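6th March
Malach trial unit, day three

Continuing the evaluation of the Malach tidy-up package, on loan from Borham until the end of the month. Same setup as yesterday: arm and base in the corner by the long counter, small cabinet in front, snack items on top. Lights left as they were.

Started with a restart of the controller. It came up cleanly on the second try. The first try hung at the license check, same as on day one, and I had to pull the network cable and put it back before it would go on. Borham's support page says this is fixed in the current build. We are on the current build. Wrote to them again and attached the log.

Calibration took 12 minutes by the wall clock. The quick start guide promises less, but it assumes the work surface is level and ours is not quite. I shimmed one corner of the cabinet with folded card and the height check passed after that. Note for whoever does the next setup: shim first, then calibrate. Doing it the other way means running the whole thing again.

The task for today is the one in their brochure, clearing mixed items off a top and into a drawer. Items are a water bottle, a bag of snacks and a wrapped bar. Bottom drawer open, upper one shut. I want to know how it copes with soft packaging, as that is most of what the Morgan people would use it for if we recommend it.

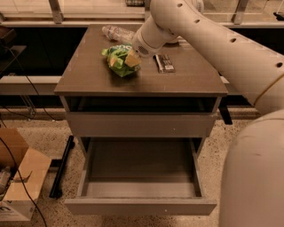

The approach height setting matters more than the manual lets on. With the default, the wrist comes down too far on anything crumpled and pushes it along the surface before the grip closes. Raised it one notch and the bag picks improved. Raised it two notches and the bar became unreliable, because the bar lies so flat. One notch is the compromise for now. It would be better to set height per item, and the Malach software does have a menu for that, but it is grayed out on our license. Need to ask Borham what tier unlocks it.

Ran 24 picks before lunch, items put back by hand each time in a different order. Results are in the shared sheet under "soft items". Short version: the bottle is easy, the bar is fine when it lies at an angle to the wrist and poor when it is square on, and the bag is the one that decides whether this thing is any use. Two of the bag failures were drops over the edge of the drawer. The rest were slips on the first lift, and it retried by itself in most of those, which I had not expected from the brochure.

Drawer opening is a separate module and we don't have it, so the drawer gets opened by hand. I marked the pulled-out position with tape on the rail. If the drawer is even slightly in from the tape, the drop point lands on the front panel.

Noise is acceptable. You can hold a conversation next to it. The joints do tick when it reverses direction near full reach — I recorded a minute of it and put the file in the folder.

Cost, for the write-up. The license is 399 a month on the yearly plan and 460 if you go month to month. Support by email is included in both. Phone support is not. Jamham quoted us for a similar package last July and I still have their sheet, but it was for an older arm and did not include the height menu at all, so it isn't a straight comparison. I will ask them for a new one before we decide anything.

Things that annoyed me today, in no order. The stop button on the tablet is too close to the pause button. The session name can't be changed after you start. The export puts the time in a different zone from the one on the screen, so the log and the sheet don't line up until you correct one of them by hand.

After lunch I tried slowing the lift to the lowest setting. Fewer slips on the bag, but the cycle gets long enough that I would not want to stand and wait for it. Middle setting left in the profile, saved as "soft_b". Please don't overwrite it.

To do:
Reply from Borham on the license check and the height menu.
New quote from Jamham.
Repeat the bag runs with a fuller bag and a flatter one.
Better shim than folded card.
Check whether the top drawer can be used as a second drop point without recalibrating.

Powered down and covered at the end of the day. Tablet is on charge in the office.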